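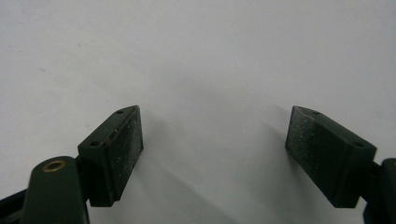 Rukhsana Ansari asks whether a workplace that brings in automated handling is obliged to rewrite the job descriptions of the people who used to do that handling, and how this should be done when the staff have already been working to the new arrangement for several weeks.

The full text of her post follows.

I am a shift coordinator at the Lidley returns depot. My section receives small household goods, inspects them, and sends them on to resale or disposal. Until last year every item was lifted, turned, and placed in a tray by hand. Two of the four benches now use grippers for lifting and placing, and the people at those benches spend their shift checking grades on a screen, clearing stoppages, and recording trials with the hand-held gripper so that new types of goods can be added.

The depot handled 1,833 items on the automated benches in the last complete week. Management considers this satisfactory. My concern is with the staff. Their contracts still say "manual sorter," their pay band is unchanged, and the annual review form still asks for items per hour, a figure that no longer depends on them. Three colleagues have asked me in writing what they will be reviewed on in March. I do not have an answer. I would also like to know who should be cleaning and inspecting the finger pads, as this duty has been assigned to no one and is done by whoever has a free moment.

I would be grateful for replies from persons who have dealt with this in practice. We have no union at this site, but there is a staff forum.

Posted 22/01/2026

---

**Tundero**

The legal position will depend on your state and on the wording of the contracts, and you should obtain advice on that point locally. The following is offered from the administrative side only.

In my organization the rule is that a job description must be reviewed whenever a person spends more than a quarter of the shift on duties that the description does not mention. From your account, that threshold has been passed at both benches. I would suggest the following order of work.

1. Ask each person at the automated benches to keep a plain record of duties for 11 working days. Shorter records tend to miss the irregular tasks, and stoppages are irregular by nature.
2. Group the duties under headings. Ours were grading, fault clearing, trial recording, and equipment care.
3. Send the headings to the staff forum before they go to management. Staff at our site corrected several errors at that stage, including one duty that had been credited to the wrong shift.
4. Request that the items-per-hour measure be suspended for those benches until a replacement is agreed.

Item 4 is the urgent one. A review conducted on a figure the employee cannot influence will be disputed, and the dispute will fall to you.

With regard to trial recording, please see that it is listed as a separate duty. It requires judgment about how an object should be approached and held. At our site it was treated for a long time as an errand, and the two people who did it well received no credit in their reviews. Both have since transferred to other departments.

Pad care should be a named duty with a named person on each shift. We inspect at the start and wipe down at the change of shift. Supplies are kept at the bench. The supplier's maintenance sheet should take precedence over anything I have written here.

---

**Butkienė**

I agree with most of the above but would question the duty record. Our employees understood it as a step toward reducing headcount, and some of them wrote down very little. If you proceed with a record, management should first state in writing what it will and will not be used for. We obtained such a statement only after 2 people had refused to take part — it should have been issued at the outset.

On pay, do not assume that a new description leads to a new band. Ours was referred to an outside grading firm, Plukero, and the automated bench role was placed in the same band as before, with a small allowance for fault clearing. Staff were disappointed. The coordinator had told them informally to expect more, and she had no authority to do so.

I would also mention rotation. The automated benches are quieter and easier on the shoulders, but several of our older employees found the screen work tiring and asked to return to hand sorting for part of the week. This was granted. It is simpler to arrange while some hand benches remain, and you still have two of them.

---

**guest_394**

We just changed the title to "bench operator" and left everything else as it was. No complaints so far. Check with HR about the review form, they can usually switch a measure off for one year.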